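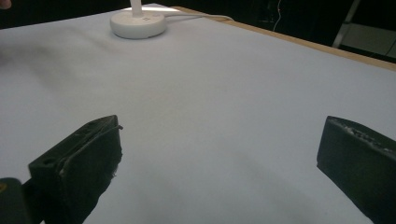

Rametcombe Robotics Club: Questions We Get From Students and Parents

The sign-up form has a cheerful page about the future of work. This page is the other one. It was written by a club member who has been coming for 2 years and still isn't sold on all of it.

What do you do in the club?

Mostly we pick things up and put them down. The main project is called Fliniler. Members hold a gripper in each hand, do a small job on a table, and the recordings go into training a model that is supposed to do the same job later. Jobs so far have included moving a lamp, folding a cloth and putting lids on jars.

So I'd be building a robot?

Probably not in your first term. People show up expecting to solder and weld, and then spend an afternoon moving a cup six inches to the left. If you want to build, ask for the hardware bench when you sign up. It has four places and they go fast.

Does the model work?

Depends who you ask. The project page says it "learns everyday tasks." What I've seen is that it does fairly well when the table looks the way it looked during recording, and gets a lot worse when somebody changes the lighting or puts the object in a different corner. That may improve. I'd like to see it before I repeat the claim.

How many recordings do you have?

1,665 at the last tally. That number gets quoted a lot, so please read it carefully. It includes practice runs and plenty of attempts where the object got dropped. The target for usable ones is 1,000, and we haven't agreed on what "usable" means. I've asked twice.

What does a session look like?

You get a task card, you clear the board, you set out whatever the card calls for, and you start with both grippers open and facing each other.

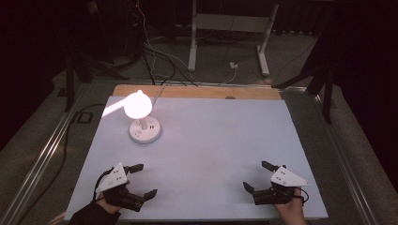

Then you do the task at a normal pace, open the grippers again and go back to where you started. Somebody calls stop. You move the object a little and do it over. Slow, careful movements look nice but they aren't much use to us, and the same goes for showing off.

Is it boring?

Yes, for stretches. Some people find it relaxing. The ones who quit usually quit in the first month, and the ones who stay tend to get interested in why a certain grasp keeps failing. Bring a snack and take your breaks.

Do I need to know how to code?

No. You'll need some Python if you want to work on the training side, and the Monday group will help you get started. They will also tell you that you can learn it in a weekend. You can't, but you can learn enough to be useful by spring.

Can left-handed students take part?

Sure. Both hands are busy the whole time, so everybody has one bad side.

Will this look good on a college application?

Maybe a little. I don't think a line that says "robotics club" does much by itself. If you can explain one thing you tried, what went wrong and what you changed, that's worth writing down. Keep a notebook.

What about the Brerketeck Challenge?

We enter a team in May. Last year we finished in the bottom half. The scoring gives a lot of points for the video presentation, and I think that's a mistake – a robot that misses the shelf shouldn't beat one that reaches it because the music was better. The table tasks are good, though, and you get to see what other schools are doing.

Do you take sponsor money?

Suominen, a parts shop in town, gives us a discount on screws and cable. In return their name goes on our poster. They don't pick our tasks.

Are my hands going to be in the recordings?

Quite possibly, hands and sleeves. Faces shouldn't be, and any clip that has one gets deleted. If you're under 18 we need the signed form before you record. Until then you can watch or reset the table for other people.

Can I drop in before I join?

Please do. Come for a whole session, including the cleanup. The demo we run at open house is the best take out of a long evening, and you should see an ordinary one before you decide.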